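## 4. Resetting the counter between episodes

I'm assuming you've got Griltaso installed and the marble counter task loads without errors. If it doesn't, go back to section 3 first - I've made that mistake more than once.

1. Open the Pritia config and set `seed` to any whole number. Write it down.
2. Set the episode length to 900 steps.
3. Press Reset and let the objects settle before you touch the arm.
4. Check that the gripper is open and pointing down at the marble.

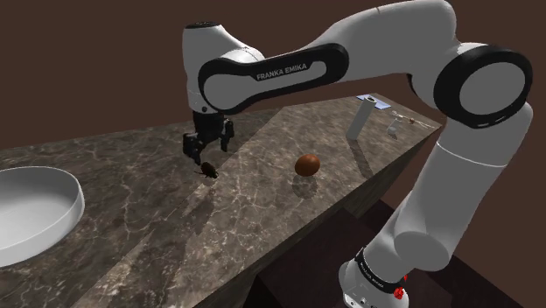 **Why does my success rate change when I rerun the same policy?**
Most likely the seed didn't carry over, so the objects spawned in different spots. Lock it in the config and rerun the whole batch.

**Note:** My own baseline got around 6 successes out of 7 with a locked seed. I wouldn't read much into a batch that small, so please run more before you put a number in a paper!

5. Start the Mastero logger, then start the policy. I like to keep the log window open beside the viewer so I can catch a stall early.
6. When the batch ends, save the log before you press Reset again.

**Caution:** Reset wipes any unsaved log. I lost a whole afternoon of runs in May that way.

If you want to compare methods, keep the start pose the same for all of them - even a small shift in the wrist can change the first few moves.

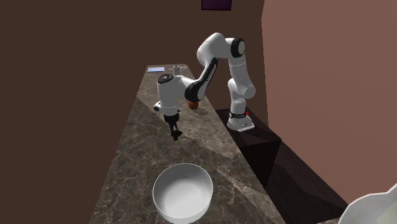 *Fig. 4. Arm over the counter, gripper open.*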